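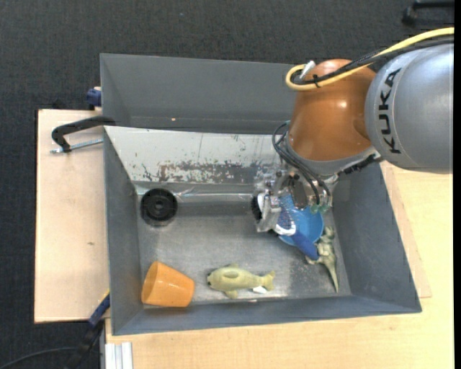 Mixed bins are the slowest part of any household clear-out, and the time goes mostly into handling the same item more than once. A mixed bin is any open container that holds goods from more than one room with no order to them. The large gray rectangular bin is a typical case: a bright blue dish or plate, a toy dinosaur in dull green and tan, and a brush-like thing with a dark blue handle belong to at least two rooms and need different cleaning, and one shares its space with the next. The procedure on this page empties a bin of that kind in one pass, with each item picked up once for sorting and once for cleaning or packing.

Scope

The method applies to rigid, open-topped bins that one person can slide across a floor when full. It covers kitchenware, toys, brushes, small tools, stationery and similar hard goods. It does not cover clothing, paper records, medicines, paint or batteries in bulk. Paper is dealt with on the Varkbridge filing page. Loose batteries found during sorting are handled in step 5.

What you need

A flat surface at least as long as the bin, at a height where you can work without bending
Four smaller containers, any type, large enough for the biggest item you expect
A trash bag and a recycling bag
Masking tape and a marker
Two dry cloths and one damp cloth
A basin or sink with warm water and dish soap
A shallow tray for small parts
Work gloves, thin enough to feel edges through

The containers need not match. Shoe boxes are adequate for everything except wet items. The Hidimetti nesting tubs sold for pantry use are a good size, but the lids are not needed here and get in the way.

Step 1. Set the bin and the surface

Place the bin on the work surface if it will take the load. If it will not, leave the bin on the floor and put a low stool beside it. Keep the long side of the bin facing you. Reaching over the short end means leaning across the whole contents, and items at the far end get dragged over whatever is in front of them.

Leave 12 inches of clear surface on the side of your working hand. This strip is the landing area. Items rest there for a few seconds at most while you decide where they go. If the landing area fills up, stop removing items until it is clear.

Set up a light from the opposite side to your working hand. Overhead light alone leaves the walls of a deep bin in shadow, and thin objects standing against a wall are easy to miss.

Step 2. Label the four containers

Use these labels:

KITCHEN
TOYS
CLEANING AND GROOMING
UNDECIDED

Write on tape, not directly on the container. If the bin came from a garage or workshop, replace TOYS with TOOLS or add a fifth container. Do not add more than one. Every extra category adds a decision to every item, and the finer split can be made later with far fewer objects in front of you.

Step 3. Look before you reach

Go over the top layer by eye and pick out three kinds of item:

Anything with an edge or a point
Anything breakable
Anything that lies across or on top of several others

The third group comes out first. Long-handled items are the usual members of it. A brush, spatula or wooden spoon tends to end up diagonal with one end on top of its neighbors and the other wedged beneath them. Lift these by the part nearest the middle and keep the item at the angle it was lying in until it is clear of everything else. Turning it level while it is still in the pile will lever up whatever is under the low end.

Breakables come out second. Plates, dishes and bowls should be gripped at the rim with the fingers under the edge. If the rim is covered, uncover it. Do not pull a dish out sideways from beneath other things, even if it is plastic, as grit in the bottom of the bin will scratch the glaze or the surface.

Edges and points come out third, with gloves.

Step 4. Work in one direction

Once the top layer is gone, start at the end of the bin nearest your working hand and move toward the other end. Clear each part down to the floor of the bin before moving on. The contents will shift a little toward the space you have made. Let them. Push nothing back.

For each item:

Pick it up.
Shake it once over the bin if it is dirty or hollow.
Name the container it goes into.
Put it there.

Naming the container out loud sounds excessive and it does cut down on hesitation. If no name comes within a few seconds, the item goes to UNDECIDED. Do not read, test, wind up, open or assemble anything during this step.

Sets are left apart for now. A lid goes to KITCHEN whether or not its pot has been found. A doll's shoe goes to the tray.

Step 5. Small parts and problem items

Use the tray for anything shorter than your thumb: screws, beads, game pieces, keys, pen caps. Do not sort the tray yet.

Batteries go in a separate cup, with a strip of tape over both ends of each one. Take the cup to a battery drop-off. Never put loose cells in the trash bag.

Broken glass or ceramic is wrapped in newspaper, taped shut and marked before it goes in the trash. If you find one shard, assume there are others, and finish that part of the bin with gloves on and the light moved closer.

Sticky items are laid on the damp cloth. Leave them there for the rest of the sort. Most dried residue will soften in that time and come away in step 7 without scraping.

Step 6. Empty and clean the bin

When the last item is out, tip the bin over the trash bag and tap the base. Wipe the corners first with a dry cloth, then wipe the whole inside with a damp one. Check the base for cracks by pressing at each corner with a thumb. A bin that gives at a corner when empty should not be loaded with kitchenware again. It will still do for soft toys.

Let the bin dry fully. Upside down across two battens is quickest. Flat on carpet traps moisture beneath the rim and can leave a line in the pile.

Step 7. Clean by container

Kitchen. Wash everything, including items that look clean. A dish that has been stored under a brush or a toy is not ready for the table. Use warm water and dish soap, rinse, and dry upright in a rack. Discard plastic dishes with deep scoring.

Toys. Hard plastic toys can be washed in the same basin after the kitchen items are done and the water has been changed. Squeeze hollow figures under water first. If bubbles come out, the figure has an opening and will hold water, so wipe the outside with a damp cloth instead. Figures with narrow limbs and long tails, dinosaurs and lizards in particular, collect dirt where the limbs meet the body. An old toothbrush reaches these joints. Dry them standing or hanging, not in a pile.

Cleaning and grooming. Comb the bristles out dry before wetting anything. Then wash the bristle end only, with the brush held bristles down so that water does not run back into the handle. Dry it bristles down as well, on a folded cloth. Brushes with wooden backs must not be soaked. Replace any brush whose bristles stay bent after drying.

Undecided. Go through this container last. With the other three finished, many of the items in it will have an obvious place. Whatever remains is put in a box with the month written on it, March for example, and opened again three months later. Anything still without a use at that point is donated or thrown out.

Step 8. Match sets and sort the tray

Lay out the kitchen items and pair lids with vessels. Unpaired lids are recycled if the material allows. Sort the tray by returning each part to the thing it belongs to. Parts with no owner go in one small jar, labeled, and the jar is kept with the tools.

Step 9. Repack or return

Items that live in a room go back to that room the same day. Items for storage are packed by container type, one type per bin, in this order: heavy and flat at the bottom, rigid and hollow next, light and irregular on top. Stand plates on edge with a cloth between each. Lay long handles parallel to the long wall of the bin, all pointing the same way.

Fill no higher than 2 inches below the rim. Label the short end and one long side.

Reference load

The bins in our Mullindale store room are limited to 49 pounds each. Use the maker's figure for yours if one is molded into the base. If there is none, pack to a weight you can lift to waist height without shifting your grip.

Common faults

The UNDECIDED container is the fullest. The labels do not fit the contents. Stop, rename one of the other containers and continue.

Items smell after repacking. Something went in damp. Brushes and hollow toys are the first to check.

The bin is mixed again within a few weeks. It is standing where people pass through. Move it, or fit a lid.

Revision notes

The drying instructions for brushes were changed after Hong pointed out that water was collecting at the base of the bristles. The toy section was expanded at the same time.

Page maintained by Ye-seo Yang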